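Llegué a la jornada de puertas abiertas de Jonbridge con el escepticismo de quien ha visto demasiados brazos robóticos bailando al ritmo de una canción de moda. Salí con ganas de escribir, y eso no me pasa a menudo.

Lo que más me gustó fue la modestia del asunto. Solène Poulain, que dirigía la visita, dedicó casi toda la mañana a la parte aburrida: cómo se recogen los datos. Una persona toma dos pinzas, una en cada mano, y hace tareas de casa. Recoger envoltorios, por ejemplo. De ahí, de gestos humanos corrientes, tiene que aprender luego la máquina. ¡Y qué difícil es lo corriente! Un envase arrugado no tiene dos veces la misma forma, cede cuando lo aprietas, se resbala, se engancha en la tela. 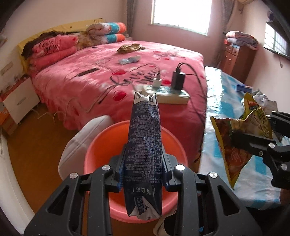

Un cartón de bebida y una bolsa de aperitivo, cada uno en su pinza. 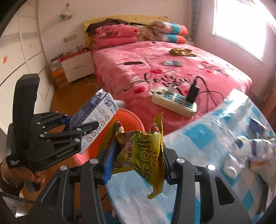 Probé yo también y fui un desastre. Uno cree que sabe coger un papel del suelo hasta que le quitan los dedos y le dan dos mordazas. Romain Perrin, del mismo equipo, me corrigió el giro de la muñeca con una paciencia admirable, y al cabo de 238 intentos (los lleva apuntados el sistema, no yo) seguía siendo bastante torpe, pero había entendido algo. Durante años hemos discutido si los robots nos van a quitar el trabajo sin preguntarnos cuánto saber hay en un trabajo tan despreciado como ordenar un dormitorio.

Por eso defiendo estas visitas. Teodora Vidmar escribió en abril que las demostraciones públicas son puro escaparate, y a veces tiene razón – recuerdo la de Clurkthorpe, con focos y humo, de la que no aprendí nada. Pero en Jonbridge nos dejaron tocar, fallar y preguntar tonterías. Yo pregunté unas cuantas. Ojalá hagan otra pronto y la abran a los institutos, que mi sobrina ya me ha pedido sitio.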